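# The Zorkum Tabletop, After a Season of Abuse

I bought the Zorkum to replace a door. For years my work surface was a hollow interior door on two sawhorses, and it served me well until the afternoon it took a full bottle of iced tea straight into the hole where the knob used to go. The door swelled up like a sponge cake. A person can take a hint.

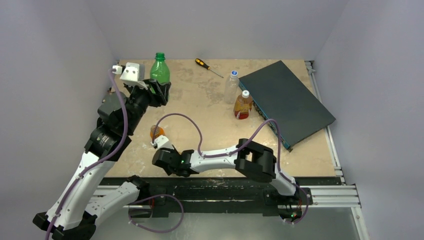
So, a grown-up top. The Zorkum comes in three colors, and I chose the beige with the mottling, which the catalog calls "Dune" and which my sister calls "dentist." I'd argue for mottled over plain every time. Plain white shows you each crumb and coffee ring the second it lands. Mottled beige lets you find out at your own pace.

## Getting it in the house

It arrived on a Monday in one flat box that weighs 40 pounds and has no handles. The instructions suggest two people. I am one person, and I got it up the stairs by walking it corner to corner like a reluctant dance partner. Unboxing was fine. The foam at the corners held up, and nothing was chipped.

Fitting took me 20 minutes, most of it spent hunting for my screwdriver, a yellow-and-black one that goes missing whenever it's needed. Zorkum supplies a hex key that fits the leveling feet and a bag of screws that fit nothing I own. I have kept the screws, naturally.

## What it's like to use

The surface has a slight tooth to it. Paper doesn't skate around, and a screwdriver laid down on its side mostly stays where you put it, though a round handle will still roll if you lean on the edge. Small parts are the weak point. A tan washer on a mottled beige background is as good as donated. I've started putting anything smaller than a grape in a dish.

Bottles get the real workout at my place. I drink a lot of tea and water when I'm busy, and I'm not proud of how many half-finished ones collect toward the back. With the old door, tall ones tipped if I shut a drawer too hard. On the Zorkum they stand still. Condensation wipes off with a sleeve. Tea wipes off too if you catch it within the hour; after a night it needs dish soap and some muttering. I left one overnight in July as a test (I forgot it) and there's no mark that I can find, although see above regarding mottling.

Knocks are a different story. I dropped a small wrench from shoulder height and got a dent the size of a lentil. The Wesska top I tried at Siham Helmy's place took the same sort of treatment without complaint, but that one costs nearly twice as much and is the color of wet cement. Siham says it's calming. Siham also owns a gray couch and a gray cat.

## The edges

I have one serious complaint. The front edge is square and hard, and if you rest your forearms on it for an evening you'll carry a neat red line into the next day. A cheap strip of pipe insulation fixes this and makes the whole thing look like a crib. Zorkum sells a rounded edge trim separately for $20, and I consider that cheeky.

I also wish the top were a few inches deeper. Lay any big flat board on it, a cutting mat or a tray or whatever you've got, and there goes a large slice of your working room. Mine usually ends up shoved off to one side at an angle, which looks careless and is.

## Should you get one

At $200 it sits between the bargain stuff, which bows in the middle by Thanksgiving, and the showroom pieces. I looked at a Noiphan bench for $2,000 for longer than I'd like to admit. It had a built-in drawer for pencils. I have a mug for pencils.

If you mostly write, read, sort, glue, tighten and spill, the Zorkum will do nicely. If you hammer, spend the extra on the Wesska or put something between you and the surface. And if you plan to lean on it, order the trim with the top, since shipping the trim by itself costs nearly as much as the trim.

Four stars. The door is in the garage, holding up paint cans, and has never looked happier.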